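Hatar Brings Tidying Robots to Its Jiltmont Lounges, and Keeps Its Evening Crew
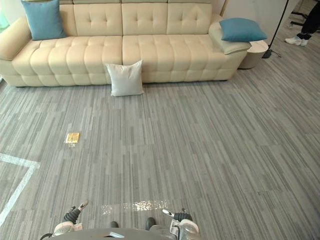
2 min read · 238 words

JILTMONT – Hatar, the family-run company that looks after waiting rooms and guest lounges for 138 business clients, is pleased to share that two-armed robots will join its evening cleaning crews at the Jiltmont site starting in August.

The robots are being taught the low, bendy part of the job: picking cushions and dropped wrappers up off the carpet, and setting pillows back on the sofas where they belong. Anyone who has done an evening shift knows how much of it is spent stooped over, and it was the crews themselves who asked for help with it, back in 2023.

"I have been picking up other people's pillows for a good many years now, and I will not miss it one bit," said crew lead Melur Purba. "What I do like is the rest of it, the talking to guests and getting a room to feel right, and I'm looking forward to having more time for that!"

No jobs will be cut under the plan, and hourly pay stays as it is. Ten crew members will receive paid training in running and checking the robots, and each shift will have a person on the floor who can stop a machine at any time.

"We went back and forth with the crews over this for months, and the plan is a lot better for all their grumbling," said Zulkifli Ismail, operations director at Hatar. "They told us which chores to hand over and which ones to leave alone, and we listened."

Questions may be sent to Dilruba Jayawardena in the Hatar press office.

Shares 855 | Comments 10

Recent news
Hatar opens a second training room in Gakthorpe
Chanida Kamolrat named head of crew training
Teoh lounges extend their evening hours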